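Kikar Round Wicker Basket

Home > Table & Kitchen > Baskets > Kikar Round

By Cordero
Item no. 558
£25, or 5 for £140 with the matching tray

Some baskets get bought for a single Easter lunch and then live on top of the wardrobe for the rest of their days, and we would be very sad to see the Kikar go that way. It's a bread basket first of all, a round one with a nice open bowl, and it has been in our shop in one form or another for as long as Macarena Requena has been choosing the stock. She has one at home that holds rolls at the weekend and post for the rest of the week, and she tells us the post does it no harm at all.

Cordero make the Kikar in their workshop at Narkance, where Nicanor Lorente looks after the weaving. The spokes are laid out first, crossed at the base, and the weaver works round and round from there, up the sides and finally into the border, which takes almost as long as all the rest put together. We did ask whether a simpler edge might bring the price down a little. Nicanor sent us back a sample with a simple edge and a very polite note, and after a fortnight of picking it up and putting it down again we all agreed that he had been quite right to argue (the sample now holds clothes pegs in the back office).

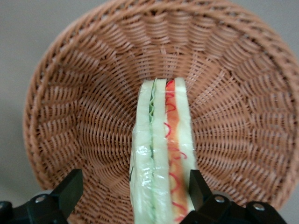

The weave is the thing people ask us about most, usually because they've had a basket before that went baggy in the middle. Cordero keep the rounds close at the base and let them widen as the walls go up, so the weight of whatever you put in is carried where the basket is strongest. You'll notice the small gaps between some of the strands near the centre, and if you're serving anything crumbly you may like to lay a napkin in first, or you'll be shaking crumbs off the tablecloth afterwards! A wrapped sandwich needs nothing under it, of course, and can be stood up on its edge with the cut side showing, so that everybody can see the layers and choose the one they fancy. The border is twisted like rope and a good deal thicker than the weave inside, and it's lovely to get hold of when you're passing things down a long table.

As for the colour, we call it tan on the order form for want of a better word. It runs from a light caramel to a deeper brown down in the grooves, and no two baskets come out quite alike, so if you're ordering several to stand in a row, do put a line in the notes box and Noelia Toledo will go through the shelf and match them for you as nearly as she can. She rather enjoys it.

What it's good for

Rolls, scones and sliced loaves. Wrapped sandwiches for a buffet or a counter. Fruit, so long as it's sound and dry. Napkins and cutlery for a garden lunch. Children's tea parties and play shops, where it seems to stand up to a lot of coming and going.

What it isn't so good for

Anything wet, anything straight from the oven, and plants with a leaky saucer. It has no lid and no handles, so for carrying a picnic any distance you'd be better off with the Zakow hamper, which has both.

Looking after it

Turn it upside down and give it a good tap to get rid of the crumbs, then go over it with a soft dry brush. A barely damp cloth will see to sticky fingermarks. Please don't soak it or put it in the dishwasher, and let it dry in the open air, well away from the radiator. Now and then a stray end works loose on the inside of the wall; snip it off close with nail scissors and carry on as before.

Delivery and returns

We pack each basket in its own box with paper inside the bowl as well as round it. If yours arrives squashed or isn't what you'd hoped for, write to Maite Cantero at the shop and she'll arrange the collection. The next delivery from Narkance is expected in October, and we'll happily keep one back for you if we've run out by the time you read this.

Customer notes

"Bought one for the café counter and came back for more. The sandwiches look so much nicer in it than they did on the old tray, and it doesn't slide about." Maximiliano Toledo

"A shade darker than I'd pictured but I've grown fond of it. Currently full of satsumas." M. C.

Page updated 3/19/26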